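Textile Care and Household Economy
Unit 4: The cost of keeping clothes
Course notes, B. Tomoana

In the last unit we looked at the price of buying. In this unit we look at what happens after the shop, when a garment is worn, washed, dried, folded and stored many times.

The first idea is cost per wear. Take the price, add the cost of all washing, and divide by the number of times the garment is worn. A coat for 300 that is worn 110 times can be cheaper than a shirt for 20 that is worn only twice. Please do the calculation yourself with one piece from your own closet.

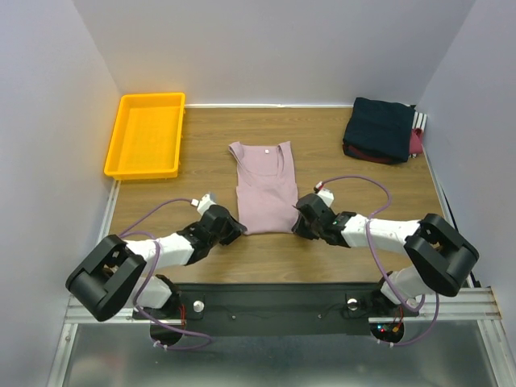

The second idea is unpaid work. In the Zastov household diary, which we read in July, one family of five recorded 3,285 minutes of laundry work in a year. Folding and putting away took the largest part, and it was almost never shared equally. Notice that the diary does not include ironing. Brodie Tomoana will bring the original pages to the seminar.

Knitted tops should be folded, as hanging can stretch the shoulders. Woven shirts may hang.

Reading before next class: the Loltesow chapter, only the part on drying indoors. Write half a page on this question: if a family buys fewer clothes, does it also wash less often?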